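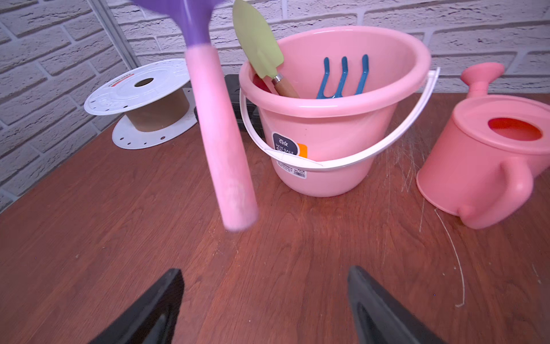 Household manipulation is the branch of robotics that studies whether a machine with one or two arms can do ordinary chores in a home, a shed or a small workshop. Typical chores are clearing a table, folding cloth, sorting tools and putting objects back into the container where they belong. The field is older than most people think, but machines that can work in a room they have not seen before are still rare.

Tidying

Tidying is often used as a first test, because it needs no special knowledge and the result is easy to judge. A person picks up a trowel, turns it and drops it in a bucket without attention. For a robot the same action has several parts. It must find the object, choose a place to hold it, close the fingers with enough force, and carry the object over the rim without touching what is already inside.

Long handles are a known difficulty. If a toy rake or spade is gripped near one end, its weight turns it in the fingers, and the other end swings into things standing nearby. Smooth round plastic makes this worse. Buckets with a loose carrying handle are also hard, as the handle can lie in a different position each time.

Test results

The Golari trial, held in a rented house in May, used 428 attempts at simple tidying work. The robot completed 93 percent of them when the objects stood apart from each other. When tools were already standing in the container, the result was much lower, and most failures happened in the last few centimeters. The Hallgrímsson household list, which is used by several laboratories, counts an attempt as failed if any other object falls over. Under this rule older systems lose many points.

Kelametti, a maker of small arms for workshops, trained its system with 3,000 recorded demonstrations made by human operators. Its report says that the machine learned to put hand tools in a bin, but needed new demonstrations when the bin was replaced by a deeper one.

Cameras and fingers

Many systems carry a small camera at the wrist. It gives a close view of the fingers and the object, and it moves with the arm, so the target stays near the middle of the view. Its weak point is that a large object in the hand can hide what is behind it. The Ostix arm uses 2 cameras for this reason, one at the wrist and one on a fixed stand.

Simple grippers with two fingers remain the most common type. Hands with more fingers can turn a tool after picking it up, but they are expensive and break more often.

Present use

On shop floors, robots already do repeated sorting where the parts and the boxes are always the same. In homes they are mostly limited to floor cleaning and lawn mowing. General tidying is possible under supervision, at a speed well below that of a person.

See also: Grasp planning; Mobile manipulator; Service robot

Contact | Copyright and terms of use | Back to top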